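3.2 Tableware, produce and work surface

The tabletop tasks in the Nuva set all use one table. Its surface is light wood with a fine grain in beige and tan, and the grain was kept parallel to the front edge of the table in every session. A darker surface was tried in March and dropped, as dark red and brown produce could not be separated from it reliably during segmentation. No cloth or mat was laid on the table for the tasks reported in this section.

Plates were chosen for color first and size second. Of the 5 candidate colors, teal gave the largest hue distance from both the wood and the produce and was adopted for all single-item tasks. The plates were bought from Plallard in one order, and any plate with a chipped rim was withdrawn. Rim height matters more than diameter for round produce: on a plate with a very low rim, an apple released off center tends to roll onto the table, and the trial then has to be scored as a placement followed by a loss. We score these separately from missed placements (Section 4).

Apples were used in preference to wax or foam replicas. Replica fruit is uniform in color and light for its size, and both properties make the task easier than it would be in a kitchen. Real apples differ in shape, in the depth of the hollow at the stem, and in the pattern of darker patches and pale speckles on the skin. We limited the set to red fruit with a mass between 80 and 238 g. Each apple was weighed on the morning of use, wiped with a dry cloth, and discarded at the first sign of bruising. Bruised skin loses its gloss — a change that is visible in the color images well before the flesh softens enough to affect handling.

Lighting came from overhead panels and was not diffused further. The apples therefore carry specular highlights. We left these in the data. Early annotation guidelines, written by Ye-seo Ma, asked for the highlight to be included in the fruit mask even where it saturates to white, and this rule was retained in the final version. Shadows on the table and on the plate were excluded from all masks.

The plate and the apple were annotated as separate objects throughout, including when one was directly over the other. Figure 4 gives two views of the tabletop tasks. 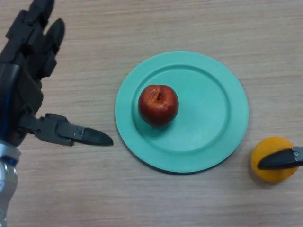
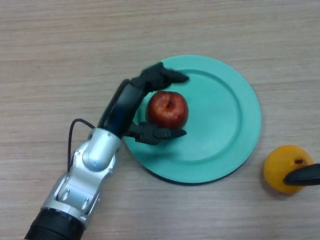
Figure 4. Light wooden tabletop with the round teal plate. The red apple is within the grasp of the hand in the second view.

Plate position was not fixed. Before each trial the plate was set down by eye inside a square region of the table, and its center was recovered afterward by fitting an ellipse to the rim. Where the rim was partly hidden, the fit was made to the visible arc only and flagged. Annotators at Aranda checked the flagged fits by hand and corrected those in which the ellipse had locked onto the inner edge of the plate — a frequent error with ridged plates. The Flivach tasks, which use bowls, follow the same procedure with one additional measurement of depth and are described in Section 3.3.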